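Folby Double Jigger and Bamboo Board Set: Fine, With Reservations

Reviewed by Beatrice Okoth
2023-10-13

I have never trusted a bar set. Someone takes two things you could buy separately, puts them in a box with a recipe card, and adds a few dollars for the box. So when Folby started selling its jigger together with a bamboo cutting board, I figured one of the two would be an afterthought. I've used both since August and I still think that, though I changed my mind about which one.

The jigger first. It's stainless steel, double-ended, the usual hourglass shape. The big end holds two ounces and the small end holds one. I poured both into a lab cylinder a few times and they came out right when filled to the very brim, which is how nobody I know pours. Fill it to where a normal person stops and you're short. There are lines inside for the smaller amounts, but they're faint, and in a dim kitchen I had to tilt the cup to find the half-ounce mark. Tilting a measuring cup to read it sort of defeats the purpose.

It does stand up well. I expected something this narrow in the middle to tip whenever I bumped the counter, and it mostly didn't. The polish is another story. It shows every thumbprint, and lemon juice left on it overnight dries into a dull film that needs a proper wash with soap. The listing says "effortless shine." I put in some effort.

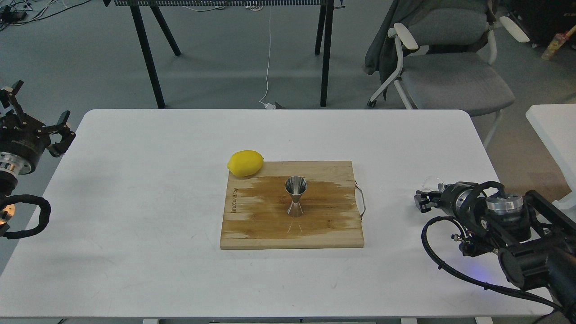 The jigger on the bamboo board, with a lemon at the back. Note the darker band across the middle of the wood.

Now the board, which I had written off and ended up using more. It's big enough for citrus, herbs and a small block of cheese. It has a thin wire handle on one side, and I don't love it. It's fine for hanging the board on a hook, but I wouldn't carry anything on the board by that handle, and it gets in the way when I want to push the board up against the wall.

My other complaint is the color. Bamboo isn't going to stay one even shade, I know that, but the difference between the pale edges and the amber middle bothers me more than it should. The care leaflet recommends a coat of mineral oil every 3 weeks. I suspect very few buyers will keep that up. I missed the second one.

I lent the set to my neighbor Corrado Caputo for a weekend, and he liked it a good deal more than I did. He makes the same whiskey sour every time and doesn't need the small markings. He also thought the handle was handy. We disagree about most kitchen things.

The price is where I get stuck. The set costs 40 dollars. The plain jigger from Pakbridge that I've had for years pours just as accurately, has deeper lines, and cost far less. You'd still need a board, but you probably own one already.

If you're setting up a first kitchen and want both pieces at once, you could do worse. If you only need to measure a shot of lemon juice, buy a jigger by itself and check that you can read the inside before you pay.

Rating: 3 out of 5

Good: stable jigger, useful board size
Bad: faint markings, fussy finish, handle in the way, price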